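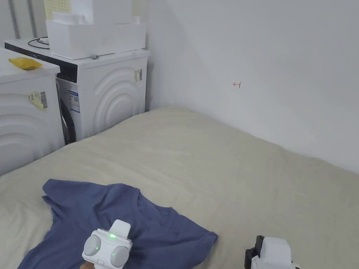 *A bed made up with a beige fitted sheet.*

A **fitted sheet** is a bed sheet with shaped corners and elastic sewn into some or all of its edge, made to be pulled down over a mattress so that it stays where it is put. It is the layer a sleeper lies on, and in most American homes it has taken over the job once done by a second flat sheet, which had to be folded and tucked at each corner by hand. Fitted sheets are sold singly or, more often, in a set with a flat sheet and one or two pillowcases.

## Background

For a very long time a sheet was simply a rectangle of cloth, hemmed at the top and bottom, and the skill of making a bed lay entirely in the tucking. Hospital nurses, hotel maids and a good many grandmothers were known for their corners, and children were taught the folds at home much as they were taught to tie their shoes. Sheets with sewn corners came into ordinary use during the twentieth century. Early ones had no elastic to speak of, so they had to match the mattress closely, and a sheet that had shrunk in the wash could be quite a wrestling match to get on.

Elastic made things a great deal easier. At first it was set only into the corners, and later it was run across the head and foot or all the way around. The textile writer Funmilayo Nwankwo, in her household history *The Linen Shelf at Ostton*, follows the change through the order books of the Susmont mill, where fitted sheets were a small side line for years before they outsold flat ones. Her chapter on the mill's sewing room, with its long tables and its running quarrel over who got the window seats, is still the part most readers remember.

## Construction

Most fitted sheets begin as one flat piece of cloth. A square is cut out of each corner, and the two cut edges are stitched together to form a pocket. The depth of this pocket decides which mattresses the sheet will fit. Thick mattresses and added toppers have pushed pocket depths upward over the years, and a pocket of 21 inches is now easy enough to find among the deeper sizes.

The elastic may be stitched straight onto the hem or threaded through a casing. Elastic on the full edge grips better and holds up well under a restless sleeper, though it can make the sheet harder to fold. Some makers sew a small tag into one corner to show which side goes at the foot of the bed, a kindness that anyone who has put a sheet on sideways twice in a row will appreciate.

## Fabric

Cotton is the usual choice, either alone or blended with polyester. The two common cotton weaves are percale, which is crisp and cool to the touch, and sateen, which is softer and has a slight shine. Flannel and jersey are popular for winter, and linen has a loyal following among people who sleep warm and don't mind a rumpled look.

Thread count, the number of threads in a square inch of cloth, is often printed in large type on the package. High figures can come from counting each strand of a twisted yarn separately, so a sheet labeled 1169 may not feel any finer than one labeled 592. Fiber length, weave and finish all have a good deal to do with how the cloth feels after a year of washing.

## Care and folding

Fitted sheets are usually washed in warm water and dried on a low or medium setting, as high heat wears out the elastic. In the dryer they are well known for swallowing socks, pillowcases and anything else small enough to drift into a corner pocket. Drying them on a line avoids this and is gentle on the cloth, provided there is room to spread them out.

The common way to fold one is to slip a hand into each of two corners, bring them together so that one pocket sits inside the other, and repeat with the remaining pair. The sheet is then laid down, the curved edges are turned in to make a straight-sided shape, and the whole is folded in thirds. Trinh Trình's booklet *A Tidy Closet*, published by Kubiak, gives a version for one person working on a bed, and suggests storing the finished bundle inside its own pillowcase.

## See also

- Bed making
- Flat sheet
- Mattress pad
- Pillowcase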